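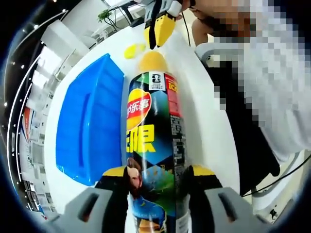
Tyre pressures for a first desert rally?

Posted by Birum, 13 Jan 2025

I'm entering the Notach two-day in October in a standard 4x4 with a long-range tank. Road pressure is 40 psi. How low can I go in the soft sand without rolling a tyre off the rim? I don't have beadlocks.

dirnico_racing

I run 20 on the sand sections and go back up for the rocky bits. We tried 16 in testing and it floated well, but the steering went vague over the whoops. Check them with the tank full – the weight at the back makes a big difference. 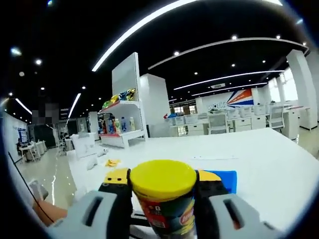
Also take your own gauge. The one on the air line at the service park reads differently from mine, and I would sooner trust one gauge all weekend.

Chaudhary

Depends on the tyre.

oldnavigator

Agree with 20 to start. I've been down to 8 to get out of a bog, but only at walking pace, and I pumped up again before turning the wheel hard. Without beadlocks I wouldn't race on anything under 16. Read the event regs too – some stages have a speed limit near the crowd, so you have time to look at your tyres there.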